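Kadlec Opens Its Shelf-Tidying Trials to Household Readers

05/07/2020

Can a machine put the candlesticks back where they belong? Kadlec has spent a good long while on that question, and today we are very pleased to share our first report from the Drallow project, which looks at the small chores that fill up an ordinary day at home or behind a shop counter.

The chores in the report are humble ones: moving jars, straightening a shelf, setting things down without knocking over their neighbors. We ran 400 attempts over 40 sessions, using 2 arms at a single workbench, and a person stayed close by for every one of them.
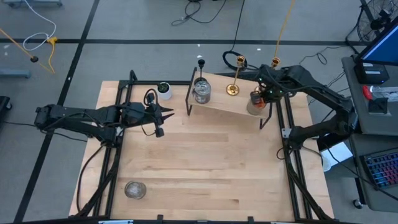

A Drallow workbench with glass jars, candlesticks and a small potted plant. Photo: Kadlec

So, are the machines ready for your living room? Not yet, and we would rather say so plainly. In 46 of those attempts a person had to step in, most often when an item was tall and thin or stood too close to something else (glass next to metal is still a headache for us!).

"My mother asks me every holiday when she can have one," said Philomena Mulligan, who leads the project. "I tell her to keep her duster for now, but I do tell her with a bit more hope than I used to."

The next round, planned for October with our partners at Illen, will move on to stocking shelves in a small shop. Readers who would like a copy of the full report are warmly invited to write to the Kadlec press office.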